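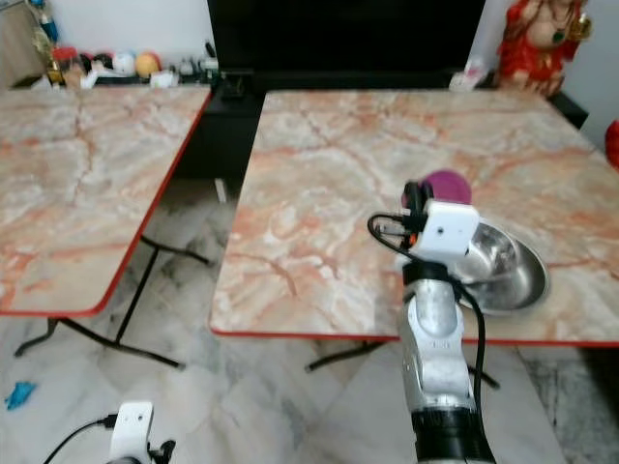

Patience is most of it, one of the club's founders told me before I had even got my coat off, and the programming comes a long way after. I had come to spend an afternoon with the Ruvotside Robot Club, which has 11 members and a spring deadline, and I ended up staying until well past supper (they feed you, whether you ask or not).

The club is getting ready for the Lebrun Challenge in May, where student teams teach a robot to tidy and set a table. It sounds so simple! "My mother thought it was hilarious," said the youngest member. "She said, you can't do that at home, and now you're teaching a machine?" They have saved nearly 1,000 practice runs since the fall, and every one of them gets watched again by somebody with a notebook and usually a sandwich.

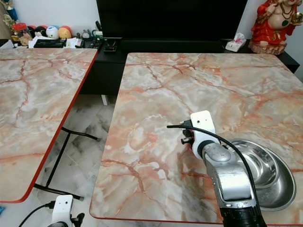
Balls, bowls and cutlery

Everyone seems to have a favorite object and one they dread. Round things get chased, the founder explained, and spoons lie so flat that the fingers tend to skate right over them. "A fork at least gives you a bit of height," she said. "I've gotten very fond of forks – I never expected to say that to a newspaper."

The cup took the longest. They lost two whole weekends to it, mostly arguing over how hard to squeeze, and the member in charge of the gripper settings still keeps the old numbers taped inside his binder in case anyone wants to start the argument up again.

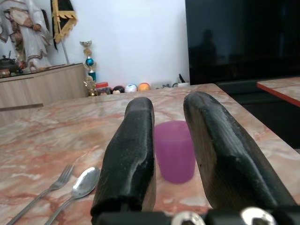 Do you need to know how to code before you join?

Most of our members didn't. You start by setting out the objects and writing down what happened, and you pick up the code from whoever is sitting next to you.

That was how the youngest member began, and she now writes the practice plan for everybody. "I like the boring parts," she told me, quite cheerfully. "You change one thing and you run it again."

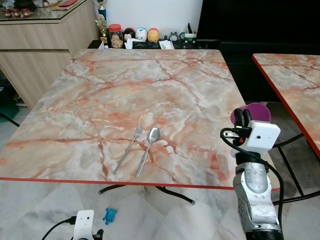

Cup practice at the Ruvotside club, with a fork and spoon on the table.

New members are welcome at any point before the Challenge, and also after it, when the founder says things are calmer and the suppers are better.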